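Coffee with a currency man: Greer Niven on the krone, the pound and sitting on your hands

6/20/19

I'd been trying to get Greer Niven to sit down with me since November, when she moved from the dealing desk at Chauvin to run the small foreign exchange team at Valtden. (Yes, I know, the headline says man. Her old boss used to introduce her that way to clients on the phone, and she asked me to use it. "I've earned it," she said.) We finally managed an hour this week, the morning after the Fed, and she was in a very good mood.

I asked if she'd been up late for it. "I stayed up, and I wish I'd gone to bed," she said. "They left rates where they were, they dropped the word patient, and the dollar fell. I could have read that over breakfast."

She thinks the market has got a bit carried away with the idea of a cut in July, though she wouldn't fight it. Her view is that once traders have made up their minds about the Fed, a single decent number won't shift them. "You need two or three good ones in a row, and by then you've lost your money being right too early. I did that in my second year. It was horrible!"

What she really wanted to talk about was Norway. The Norges Bank decision was due that same morning and she kept one eye on the clock the whole time (I tried not to take it personally). She used to share a desk with Torunn Dalen, who now looks after hedging for a fish exporter in Bergen, and the two of them still argue about the krone most weeks. Torunn says it ought to be much stronger with rates going up. Greer says ought has nothing to do with it.

"It's a small currency, and when people get nervous they sell small currencies," she told me. "You can have the only central bank in the neighbourhood that's putting rates up and it still won't help you on a bad day. Torunn knows this. She just finds it rude."

I brought up sterling because I had to. She groaned. Valtden has 265 clients who buy or sell abroad, and she says nearly 62 of them have rung since the leadership contest started, all wanting to know the same thing: should they buy their euros now or wait? She won't tell them where the pound is going. She asks them what rate would hurt, and they work back from there.

"One chap imports tiles. He'd been waiting seven weeks for the pound to bounce, and it went down for most of them. I asked what he'd do if it dropped another couple of cents and he went very quiet. So we covered half. He can moan about the other half, that's what it's for."

Half now and half later is her answer to quite a lot of things, I noticed. She got it from Marcelle Bouvier, who trained her at Chauvin and who apparently never put on a full position in her life. Greer thought that was timid when she was twenty-four. She doesn't any more.

Does she read other people's forecasts? A few. She likes the weekly note from Brendach, mostly for the charts, and she skips anything with a year-end target to four decimal places. "Who is that last digit for?" she asked me, and I had no idea.

We ran out of time before we got to the yen, which she says is the only one she'd buy with her own money at the moment, and only a little of it. She's promised me another go after the summer, and I'd like to bring Torunn in on the phone for that one if they'll both agree. Greer says she'll come if Torunn pays for the call, in krone.
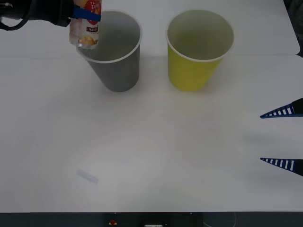
Two paper cups on a white tabletop.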